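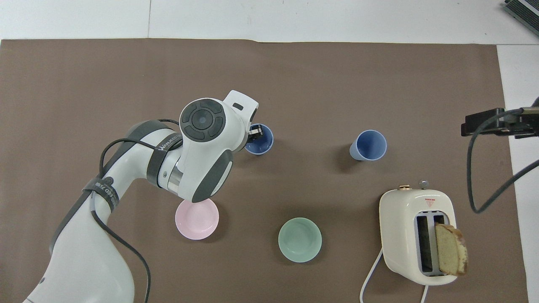
Covering a Work Surface with Brown Paper

Any brown sheet stock sold by the roll will do for this job. The steps assume a flat top and a roll at least as wide as the area you want to protect. Leaving part of the surface bare is fine if that part stays clean in use.

1. Clear the top and wipe it down. Let it dry fully, or the paper will cockle.

2. Measure the area to be covered and cut the sheet 6 inches longer than the measurement.

3. Lay the sheet with the curl facing down. Weight the corners and leave it for 30 minutes. Heavier stock may need up to 13 hours.

4. Square one long edge to the table. If the top is made of two sections, use the seam as a guide – it is easier to sight against than the outer edge.

5. Tape the squared edge first, then smooth toward the opposite side with the flat of your hand. Trim the excess.

6. Tape the remaining edges. A slight wave along an edge does no harm under cups and light items. Retape it if a cup rocks when set down.

Set blue or other strongly colored cups directly on the paper; the contrast makes them easy to find. Keep open drinks near the middle.

Replace the sheet when it tears or stains through. Used paper without tape can go in with the cardboard.

Arne Sauerland, Tuscombe
Updated 30 October 2023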